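Section 4. Setting Up and Running a Knit Care Cycle

Read this section before the first wash. It applies to the Lullano front-loading washer with the standard drum. If your unit has the small drum, the load limits in Section 3 apply instead.

4.1 Before you start

The washer must be level and the transit bolts must be out. If you have not removed the bolts, go back to Section 2. Running a spin with the bolts in place will damage the suspension and is not covered by the warranty.

Check that the cold water tap is fully open. The Knit Care cycle fills from the cold side only and heats the water inside the drum. If the tap is partly closed, the fill will time out and the display will show F2.

4.2 Sorting

1. Read the care label on each piece. Do not use this cycle for anything marked dry clean only.
2. Separate light and dark colors. Wash new dark or bright knits alone the first time.
3. Close zippers and hooks. Tie drawstrings loosely.
4. Turn each piece inside out.
5. Put small items in a mesh bag and close it.

CAUTION: Do not wash knits with towels, jeans, or anything with hook-and-loop tape. These snag the yarn.

4.3 Loading and detergent

1. Place the items in the drum one at a time. Fill the drum no more than one-third full.
2. Pull out the dispenser drawer until it stops.
3. Pour liquid detergent for delicates into compartment 2, up to the lower line. Do not use powder on this cycle. The water is too cool to dissolve it fully.
4. Add softener to the flower compartment if you want it. Do not go over the MAX line.
5. Push the drawer closed and shut the door until it clicks.

NOTE: Wool should be washed with a detergent made for wool. Ordinary detergents may contain enzymes that weaken the fiber.

4.4 Starting the cycle

1. Press Power. The display lights up and shows the last cycle used.
2. Turn the dial to Knit Care.
3. Press Temp to choose Cold or Cool. Warm is not available.
4. Press Spin to choose the speed. The default is 400 rpm, and we recommend leaving it there for wool and loose knits.
5. Press and hold Start for 2 seconds. The door locks and the fill begins.

To stop the cycle, press Start once. The door stays locked until the water has drained below the sill. Do not pull on the handle while the lock light is on.

4.5 Taking the load out

Remove knits as soon as the end tone sounds. Support heavy pieces from below with both hands. A wet sweater lifted by the shoulders will stretch, and the stretch may not come out. Lay each piece flat on a dry towel, press it into shape, and leave it away from direct heat. Fold it only when it is completely dry.

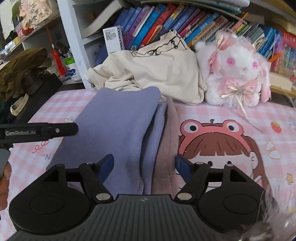 Prorkov Home Laundry, Product Documentation Team

4.6 Folding and storage

1. Lay the garment face down on a clean, flat surface.
2. Smooth it from the center out. Do not pull at the hem.
3. Fold each side in toward the middle, with the sleeves lying straight down the back.
4. Fold the bottom up once or twice, depending on the shelf.

Store knits folded. Hangers leave marks at the shoulders. If you use a closed box, check that the knits are fully dry before you put the lid on.

4.7 Care after the cycle

Leave the door and the drawer slightly open between washes. Keep children and pets away from the open drum.

Knits shed more lint than other fabrics. Clean the pump filter once a month if you use this cycle every week:

1. Switch the washer off and unplug it.
2. Put a shallow tray under the filter cover at the lower right.
3. Turn the filter slowly to the left and let the water run out.
4. Pull the filter free, rinse it, and wipe out the housing.
5. Screw the filter back in until it is tight. Plug in the washer.

CAUTION: After a Cotton Hot cycle, let the water cool before opening the filter.

4.8 If something goes wrong

F2 on the display: Open the tap fully, check the hose for kinks, and press Start.

Load is very wet at the end: This is normal at low spin speeds. If the label allows it, run Spin Only at the next setting up.

Service light comes on: The drive belt is due for inspection after 3,000 cycles. The washer can still be used. Contact a Trornix service center to book the inspection and have the counter reset.

For cycle times and water use, see Section 9.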